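Filed under: Celebrity News / Reader Questions

Celebrity sightings: your questions, answered with some suspicion

Are Halliday and Koletti really a couple?

We don't know, and neither do the sites telling you they are. The whole story rests on two restaurant photos taken in April, a shared car and a "source close to the pair" who has never been named. Both acts have records out this summer. Draw your own conclusions.

What does "reportedly" mean in these stories?

Usually that another site said it first. We followed one Halliday engagement rumour back through 15 articles and ended up at a fan account that had asked a question.

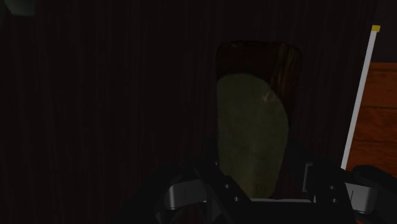 Do stars tip off the photographers themselves?

Some do, or their publicists do it for them. If someone leaves a gym in full make-up by the front door, with four lenses waiting, we have our doubts. It's hard to prove, so we won't say it about a particular person unless we can.

Was the Nenunier premiere row staged?

Probably not all of it. The shouting sounded real enough on the clips we heard. The apology, which appeared within the hour and mentioned the film's release date twice, we're less sure about.
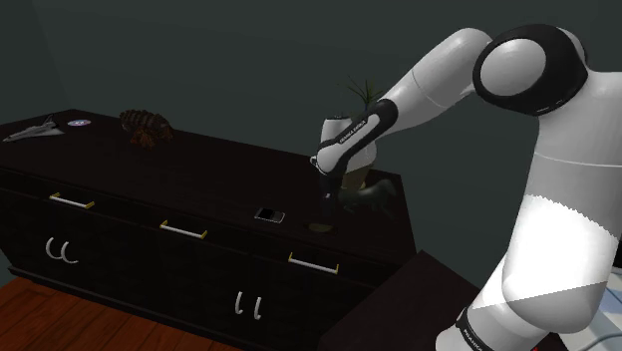

The studio says it had no part in any of it. Studios always say that, and once in a while it's true.

Why didn't you run the Greltton wedding story?

It came with a guest list of 194 names and no venue, date or confirmation from either family. Other sites ran it anyway. Almost 52 readers wrote in to ask why we hadn't, and the answer is the same for all of them.

Will you take down a story if it's wrong?

We correct it at the top of the page and leave the old wording visible. Send us the link and tell us what you think is wrong.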